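Filed under: Workshop Visits, Robotics

The Usadley workshop is up two flights of stairs, and the woman who runs the teaching sessions had put the kettle on before I got my coat off. She has been with the Goh project since its first month, and she talks about it the way some people talk about their gardens, happily and with plenty of detours.

"People come in expecting code," she told me. "And there is code, sure, but most of my day is housework! Somebody has to show what dusting a shelf looks like, and you have to show it over and over, with the mess in a different spot every time."

The mess is bits of colored paper, and I gather everyone there has strong opinions about it. Real dust doesn't show up well on video, she said, and flour (they did try flour) got into everything. The dusting set is meant to reach 500 demonstrations by July, and they had nearly 60 left to record when I visited. 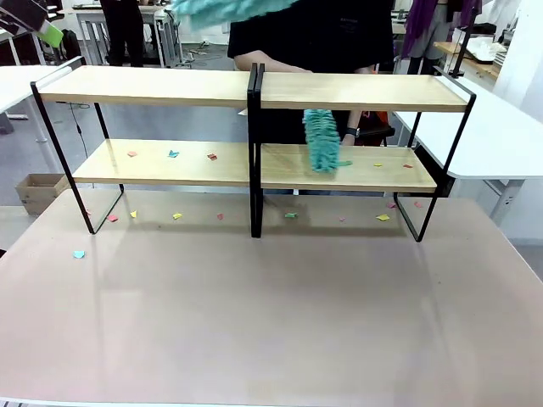
Does a person always do the task by hand first?

Most tasks start that way, and then the same task is repeated by remote control, with an operator steering the arm.

"By hand, you go around a shelf leg without thinking," she said. "Then you sit down at the Druretti controls and you have to think about your wrist, and your elbow, and where on earth the bottom board is. My first good run took me 19 tries, and I'd been dusting shelves my whole life."

She likes new operators to spend a morning with a plain duster before they touch the controls, and she asks them to go slower than they would at home, though not so slow that it stops looking like cleaning. If they miss a scrap and go back for it, she keeps that recording too. "Going back is part of the job," she said, pouring me another cup. "I'd like the arm to learn that from us as well."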